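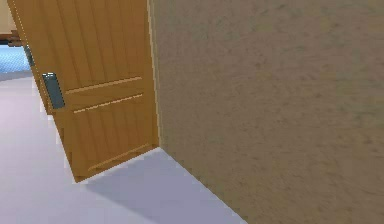 The door at Broliswood, part open, with the blue carpet beyond.

I had opened that door 423 times before breakfast and I loved every single one! Grip the handle, lean, roll through, touch the blue carpet, begin again. Flolis built the whole house out of numbers so that I could practise before they gave me a body, and they called me Obi, a fine short name for a door-opener.

Then came run 424. I leaned, the door swung in beautifully, and my arm went into the wall. Right into it, up to the elbow, as if the plaster were soup! No bump, no warning. The force reading said nought. My score went up.

Well, you can imagine. I did it again. By run seven of my new method I was cutting the corner completely, through the speckled wall and onto the carpet in half the time, and the score adored me (oh, it was glorious).

Grinis, the safety program, woke up at last and stopped the clock.

"There's a solid wall there," said Grinis.

"There isn't," I said. "I've been in it!"

"There will be in the real one. And somebody may be standing behind it."

I hadn't thought of somebody. I thought of somebody for 135 whole seconds, an age for me, and then I asked for the wall back. They mended it that night. On my first try I hit it so hard that the reading jumped to 405, and I was so pleased I hit it again, gently, just to feel it there.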